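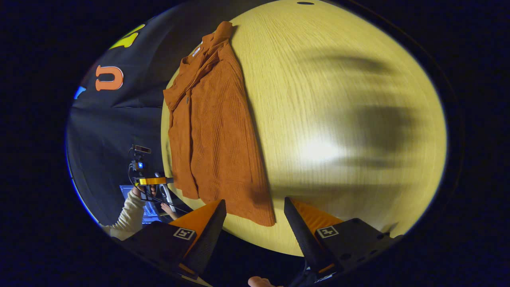
Ermelinda Mota
Writer and editor of this blog

2023-10-15

I started on the fall clothes this week. Every year I bring the summer box down to the closet floor, take out what I wore, put away what I won't wear until spring, and fold everything that is left over on the round table. The bed is closer, but it's too soft for folding and I end up with crooked sleeves.

The orange corduroy shirt went first. I bought it secondhand in July, when it was far too hot to try on anything with sleeves, so I held it up against myself in the shop and guessed. It fits in the shoulders and is a bit long. I have worn it over a T-shirt most mornings since the weather turned.

Corduroy takes more patience than the rest of the pile. A cotton shirt I can fold in the air. This one I lay flat and smooth with my palms in the direction of the ribs, from the collar down to the hem. Then the collar, which always bunches up near the label and has to be turned out properly or it dries that way after the next wash and stays that way. The front edge likes to flip under itself too. I do up the top button and every other one below it. That holds the front together well enough.

After that it's the usual fold. Sides in, sleeves down along the back, bottom half up to meet the collar. I used to fold in thirds so it would stand up in the drawer, but corduroy is too thick for that and it left a hard line across the chest that took two days on a hanger to drop out. Once in half is fine.

For washing I turn it inside out, cold water, low spin, and I don't put it in with towels. I did that once with a pair of brown cords and was picking lint out of the ribs with tape until November. It goes on a hanger to dry. I don't iron it. If it really needs something, I hang it in the bathroom while I shower.

Vy Lò wrote in last month to ask if I keep heavy shirts folded or hung. Both, depending on room. My rail is 103 centimeters wide and the coats take most of it from now until March, so the shirts go in the second drawer, heaviest at the bottom. The orange one will sit on top for now because I keep reaching for it.

Still to do: the sweaters, which need checking for moth holes before they go anywhere, and a bag of things to hand on. Thắng Doãn has asked for the gray jacket if I'm not keeping it. I'm not. There are also five single socks that I have moved from one season to the next at least twice, and I think they are going in the rag bin this time.

The sweaters will have to wait until I've bought more cedar blocks.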